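8/30/21

Hagos Woldegiorgis is late, and apologises twice before he has his coat off. Train, then a dead battery, then somebody on the phone from Mulline wanting numbers. We start in the corridor.

He runs the teaching side at Stilo, on the ground floor of the old Skenmont works. Teaching as in teaching robots. Two arms, one table, a person showing them what to do.

"People think we write it all out in code. Move here, close, lift. We did, for a bit. Horrible." Now an operator drives the arms by remote control, a pair of smaller handles, one for each hand, and the machine keeps a record of every joint. Do it enough times and it has something to copy.

How many is enough? He laughs. The last job took 1772 goes. They threw out the bad ones and kept 1729. "And I'd have thrown out more. I was outvoted."

Bad how? Hesitation, mostly. An operator stops to think and the arm stops too, and later on the robot stops in the same place for no reason at all. "It learns your dithering. It learnt mine, I was mortifed."

Ó Conaill, the firm paying for this round, wants small bottles handled. Sounds easy. Isn't — a bottle tips if you breathe on it, and the caps are narrow, so the fingers have to come down straight. New operators get 16 practice runs before anything is saved. Most want more. 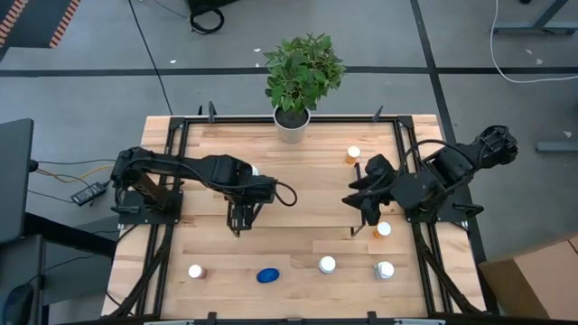 "You can't feel anything through the handles, that's the trouble," he says. "You're going by eye. You squeeze too hard every time, the first week." He'd like some kind of push-back in the grip by September. Budget says no, so far.

What about guiding the arm by hand, just taking hold of it? They tried that as well. Fine with one arm, he says, but with two you run out of hands, and your sleeve ends up in all the camera views.

His own best stint was over six hours with breaks. He doesnt recommend it. "My shoulders were gone. And the runs from the last hour were rubbish, we binned the lot."

Phone again. Mulline. He takes it this time, and waves me towards the kettle.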